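二手电动车的电池健康度到底能不能信：一份课程小组项目报告

先交代一下背景。我们这门课叫新能源汽车使用与评估，期末要求两到四个人组队，选一个跟电动车有关的小问题，做完以后每个人各写一份报告。所以这篇是我这一份，数据是组里共用的，看法归我自己，写错了也归我自己。

选题的过程其实挺折腾的。一开始我想写快充对电池寿命的影响，结果查了两个晚上资料，发现我们手里既没有电芯也没有循环测试柜，根本做不动。后来是有一次在食堂吃饭，组里同学说他家里想买一辆二手电动车，卖家张口就是“电池健康度百分之九十六”，他爸问这个数哪来的，卖家说车机上显示的。我当时筷子就停了——这不就是题目吗！车机上那个百分比，跟车真正能放出来的电，到底差多少？

于是题目就这么定了：拿车机显示的健康度，和我们自己用充电电量倒推出来的可用容量做对比。

一、车是怎么来的

我们一共弄到2辆车。一辆是Cultier的小型掀背车，学校汽车实训中心的教学车，平时给学弟学妹练拆装用的，跑得不多，但是常年停着，而且经常停在满电状态（后面会讲到这一点，很要命）。另一辆是Lunura的紧凑型SUV，组里同学亲戚家的，天天上下班开，车主人特别好，答应借我们几个周末，唯一的要求是还车的时候电量别低于一半。

两辆车的电池类型不一样，Cultier那辆是磷酸铁锂，Lunura那辆是三元锂。写开题的时候老师就提醒过，样本这么少，化学体系还不一样，不要想着得出什么普遍规律，老老实实把方法做扎实就行。我觉得这话说得对，所以这篇报告里我尽量只讲这两辆车，不往外推。

二、方法

思路很土：把车开到低电量，静置，然后用交流慢充充到满，记录充进去多少度电，扣掉充电损耗，再除以电量百分比的变化，就得到一个估算的可用容量。拿这个容量跟出厂标称的可用容量一比，就是我们自己的“健康度”。

听起来很简单对吧，我也这么以为。真做起来全是坑。

第一个坑是从哪里读电量。家用充电枪上的显示只精确到小数点后一位，而且不同的枪读数还不一样。我们最后在配电侧接了一块Boros的单相电能表，充电桩换成Rokura的七千瓦壁挂款，固定用这一套，不再换来换去。

第二个坑是车载充电机的损耗。交流电进来要转成直流才能进电池，这中间会丢掉一部分，丢多少跟功率、温度都有关系。理想的做法是在直流侧也装传感器，可是车主的车我们哪敢拆高压线束啊，老师也绝对不会批。所以我们用诊断口读电池包的电压和电流，自己积分算直流侧电量，再跟电表读数对照。诊断口的采样不算快，但慢充的电流很平稳，误差还能接受。

第三个坑是磷酸铁锂的电量显示。学过的都知道，磷酸铁锂的电压平台特别平，中间一大段电量变化了，电压几乎不动，系统主要靠电流积分来估，时间长了就会漂。Cultier那辆车第一次测试的时候，从显示百分之十几开始充，到九十出头忽然跳到一百，我们三个人盯着屏幕都愣住了。后来才明白要先做一次完整的满充校准，让系统重新找到顶端，再放电，再正式测。这一下子每轮测试的时间就翻倍了。

三、工位和记录

实训中心给我们分了靠窗的一个工位，白天要跟别的班共用，所以我们基本都是傍晚五点以后才过去，设备当天接当天收。诊断仪、笔记本、电能表的接线盒都得有地方放，工位的安排我们前后调整过几次，最后把一套固定摆法写在了记录本第一页，谁先到谁先摆。 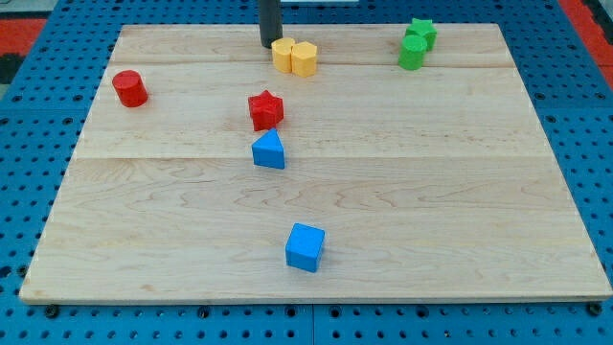
图1 蓝色孔板工作台与台面上的浅色木板

记录方式也说一下。我们用的是共享表格，每隔一刻钟填一行：时间、显示电量、电池包电压、电流、最高和最低单体温度、电能表读数。本来想写个脚本自动抓，我也确实写了，可是诊断仪导出的文件格式每次都有一点点不同（逗号有时候是分号，气死我了），修到第三版我放弃了自动合并，改成脚本抓一份、人手抄一份，两边互相核对。

手抄这件事后来救了我们一次。有一个Friday晚上的测试，笔记本中途自动更新重启，脚本断了大半个小时，全靠纸上的数字把那一段补了回来。所以如果有学弟学妹看到这篇，纸和笔别嫌土，真的带上。还有把电脑的自动更新关掉！

四、数据整理

全部测试做完，两份记录去掉重复、去掉明显抄错的行，一共剩下603条有效记录。抄错的主要是电压，个位和十位写反的最多，一画图就能看出来，孤零零一个点飞在天上。

直流侧电量用梯形积分来算，电流和电压取相邻两个采样点的平均。我一开始用的是最简单的矩形求和，跟梯形的结果差别很小，因为慢充大部分时间功率就是一条直线，只有快充满的那一段会往下掉。老师中期检查的时候问我为什么换，我说因为收尾那段曲线弯，老师点点头没再追问，我松了一大口气。

温度修正我们做得比较粗糙。测试集中在October，实训中心没有暖气，晚上会凉下来，电池温度前后几轮有差别。查到的资料都说低温下可用容量会变小，但具体小多少，每种电芯都不同，我们手上没有对应的数据表。最后的处理办法是：只比较起始温度相近的那几轮，温度差得远的单独列出来，不参与平均。

五、结果

先说Lunura那辆三元锂的SUV。车机显示的健康度和我们倒推出来的结果挺接近的，几轮测试下来，我们算的都略低一点，但差距落在我们自己的误差范围里面，所以我只能说“没有发现明显不一致”，不能说车机报高了。这辆车每天都在用，充放电的区间也比较温和，车主说平时就是充到八成左右，出远门才充满。

有意思的是Cultier那辆教学车。它行驶里程很少，只有1912公里，按一般人的直觉，这不跟新的一样嘛！车机也确实给了一个非常漂亮的数字。可是我们校准之后测出来的可用容量，明显低于车机显示的健康度对应的容量，而且每一轮都低，方向完全一致，超出了误差范围。

为什么会这样，我有两个猜测，先写在这里，都没有办法完全证实。

一个是日历老化。电池就算不开，放着也会衰减，温度高、电量高的时候衰减得更快。这辆车放在实训中心好几个夏天，又因为上课随时要用，经常充得满满的停着。里程表上看不出来，电池可都记着呢。

另一个是车机的健康度算法可能比较依赖里程和循环次数。车开得少，系统就没有多少机会做完整的充放电学习，它显示的那个数就更像是一个推算值。我们试着在校准前后分别读健康度，校准完成之后数字往下走了一点点，但没有走到我们测出来的水平。也许多做几个完整循环它会继续更新，可惜我们没有时间了，实训中心的课排到了我们前面。

六、误差和不足

样本太少，这个不用多说了，2辆车什么都代表不了。

电量百分比本身就是系统估算出来的，我们拿它做除法的分母，等于把它的误差也带进来了。为了减小这个影响，我们尽量从很低的电量充到满，让分母大一些，但是车主那边有电量要求，Lunura那辆车低电量测试只能趁周末做，做完再充回去，次数有限。

放电过程我们没有测。理论上放电测出来的可用容量更贴近实际使用，可是放电就得上路跑，路况、空调、开车习惯全都会混进来，而且几个学生轮流开别人家的车跑到快没电，想想都紧张（确实有一次我们在回来的路上把空调都关了，大家穿着外套不敢说话）。

诊断口读出来的电流有没有零点偏移，我们也没能标定。静置的时候显示值会在零附近轻微跳动，我把静置段的平均值当作偏移量扣掉了，这个做法合不合适，我心里其实没底，答辩的时候希望老师指点一下。

还有单体一致性。我们记了最高和最低温度，却没有从头记录最高和最低单体电压，写报告的时候才想起来，教学车容量偏低也可能跟某几个单体先到上限有关系。这是我的疏忽，记录表是我设计的。

七、给想买二手电动车的人

开题的时候我们承诺过要写一段普通人也能用的建议，所以这部分我尽量说人话。

看车的时候别只看车机上的健康度，也别只看里程。问一问车平时停在哪里，一般充到多少，有没有长期不开。如果是磷酸铁锂的车，又看到电量在高位突然跳，先别慌，可能只是很久没有校准过，请卖家慢充充满一次再看。

如果卖家愿意配合，可以找一个能显示充电度数的慢充桩，从低电量充到满，记下度数，再跟这款车的标称容量比一比。要记得度数里包含充电损耗，比电池实际收到的要多，所以哪怕充进去的度数刚好等于标称容量，电池也已经有一些衰减了。这个办法不精确，但是能看出大毛病，成本就是一个晚上加一点电费。

组里那位同学把初稿拿给他爸看了，他爸后来去看车，真的让卖家充了一晚上电。卖家一开始不太乐意，后来还是答应了，价格也谈下来一点。车最后买没买我还没问，反正他爸现在对充电度数的兴趣比我还大，隔几天就托同学来问我一个新问题。

八、分工和后续

我负责记录表、脚本、数据整理和误差分析，另外两位同学一位负责接线和设备安全，一位负责联系车辆和排时间。接电表那一步是在实训老师现场看着的情况下做的，断电、验电、挂牌都按流程来，照明和插排也检查过。

后续如果还有机会，我最想做的是把教学车控制在半电左右停一个学期，然后用同一套方法再测一遍，顺便把单体电压补上。记录表的新版我已经改好了，放在课程共享文件夹里，脚本也一起传上去了，分号的问题修了，导出文件里日期格式乱掉的问题还没修。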